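Rasura Owner's Guide
Section 4: Engine air filter and cabin air filter

The Rasura has two air filters. The engine air filter is under the hood, in the black box on the left side of the engine bay. The cabin air filter is behind the glove compartment. They are different parts with different shapes and it is not possible to exchange one for the other. Please read the full section before you start the work.

Tools needed: Phillips screwdriver, flashlight, soft dry cloth, vacuum cleaner with a narrow nozzle.

CAUTION: Turn off the engine and take the key out before you open the hood. After a long drive the engine parts stay hot for a long time. Wait until you can hold your hand on the filter box without discomfort.

4.1 Checking the engine air filter

1. Open the hood and secure it with the support rod.
2. Loosen the clamp on the intake hose. Do not remove the clamp completely.
3. Pull the hose away from the filter box and let it rest to the side.
4. Open the metal clips of the box and lift the cover. If the cover does not come up, look for a clip that is still closed at the back, next to the battery. Do not use a screwdriver as a lever.
5. Take out the filter and hold it in front of the flashlight. When the light passes evenly through the paper, the filter can be used again. When you see dark areas where no light passes, replace it.

Note: Do not wash the filter and do not blow it with compressed air. The paper can get small holes which are not visible to the eye, and dust will enter the engine.

4.2 Installing the engine air filter

1. Clean the inside of the box with the vacuum cleaner. Leaves and insects collect mostly in the lower corner.
2. Wipe the edge of the box with the dry cloth.
3. Place the new filter with the rubber seal facing up. The seal must lie flat on all sides.
4. Put the cover back. First insert the 2 tabs on the rear side, then close the clips.
5. Push the intake hose onto the box until it stops, and tighten the clamp by hand force only.
6. Start the engine and let it run for 3 minutes. Listen near the box. A whistling sound means that the hose or the cover is not seated correctly. Stop the engine and repeat steps 4 and 5.

4.3 Replacing the cabin air filter

1. Empty the glove compartment.
2. Press both side walls to the inside and lower the compartment until it hangs free.
3. Open the small door behind it and pull the old filter straight out. Some dirt may fall down, so it is good to put a cloth on the floor mat first.
4. Look at the arrow on the new filter. It shows the direction of the air flow and must point down.
5. Slide in the filter, close the small door and lift the glove compartment back to its position. You should hear a click on each side.

Note: If the fan is noisy after this work, the filter is probably bent. Take it out, straighten the frame and insert it again.

4.4 When to check

On normal roads, check the engine air filter at every oil change. If you drive on gravel or in areas with much dust, check it every 1000 miles. A Rasura with the Cikon towing package should have the filter checked every 4000 miles, also when it is driven only on normal roads.

The cabin air filter has no fixed distance. Replace it one time per year. October is a good month in most regions, when the pollen season is finished and the heating is not yet in daily use.

Replacement filters are available from Matlala service points. Have the last characters of the vehicle number ready when you order, as the early and the late models use different filter boxes.

Please write the date and the mileage in the service table at the end of this guide each time you replace a filter. 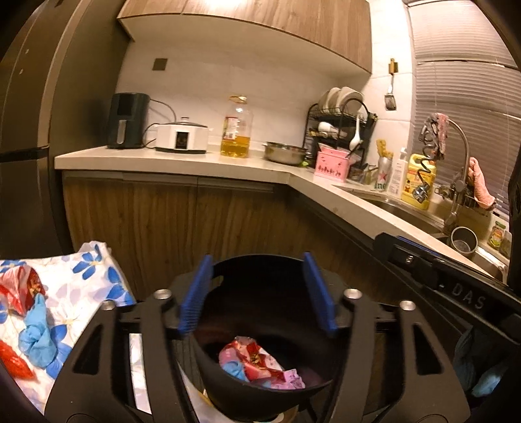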